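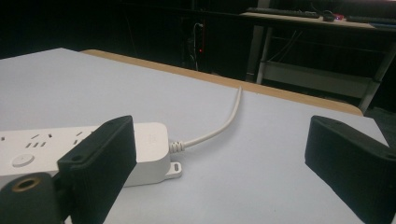 A robot hand only has to open and close, one reader wrote to us, so why does it take months to build one?

Workshop > Young Builders > Robots > How Two Fingers Hold Things

December, by Hauksdóttir

The answer is that opening and closing are two of the easier jobs. A gripper also has to stop at the right moment, and it has to keep its grip when the thing it holds is heavy at one end. The gripper built at the Prornmont shared workshop has two fingers, and each part of it can be explained separately.

The fingers

A gripper finger does not bend the way yours does. Each one on this gripper is a thick, angular block with no knuckles. A stiff block is easier to control, as its tip is always the same distance from its base. If the finger bent, the computer would have to work out how much.

The two fingers have the same shape. One drawing does for both, and so does one set of spare parts.

The surface that touches things matters more than the outside shape. Friction is the force that makes it hard for two surfaces to slide past each other. A rubber mat has a lot of friction. Wet soap has very little. With low friction, the fingers have to squeeze harder to stop an object from slipping, and squeezing harder can break it.

Screws and inserts

In the lower left corner of the photo there is a brass-colored ring set into the black body. It is a threaded insert. A thread is the spiral groove that a screw follows as it turns. If you cut a thread straight into a soft material, it wears away after a few uses. A metal insert lasts much longer. The small holes near the tops of the fingers are screw holes.

Closing on an object

Suppose the object is a power strip. One finger may touch it first, while there is still open space on the other side. Now one of two things can happen as the gripper closes. The strip may slide across the table until it meets the second finger, or it may stay put and push back against the first finger. A light object usually slides. A heavy one, or one with a stiff cord, may not.

Cords are a problem for robots. A cord pulls on the object it is joined to, and the pull changes each time the cord moves. The ribbed sleeve where a cord leaves a power strip is called a strain relief. It keeps the cord from bending sharply at that point. A gripper should take hold of the hard case and leave the sleeve alone.

Knowing when to stop

The motor in the Prornmont gripper reports its position as a number. Fully open is 3000. Fully closed is 100. The control program, Skumero, reads this number over and over while the fingers move.

If the fingers close on nothing, the number drops all the way to 100. If they close on the wooden test block, it stops at 632 – the motor is still trying to turn, but the block is in the way. Skumero compares each new number with the last one. When the number stops changing before it reaches 100, the program decides that something is between the fingers and lowers the motor power to a holding level.

An early version had no such check. The motor kept pushing at full power and got hot.

Try it yourself

Put on two thick mittens and pick up an eraser with one finger of each hand. Keep both fingers straight. Then pick up a spoon by the very end of its handle. The spoon tips, and you have to squeeze harder or move your fingers closer to the middle. Do not use anything that is plugged in.

Contact: Young Builders desk, Prornmont Workshop | © Prornmont Workshop | Back to top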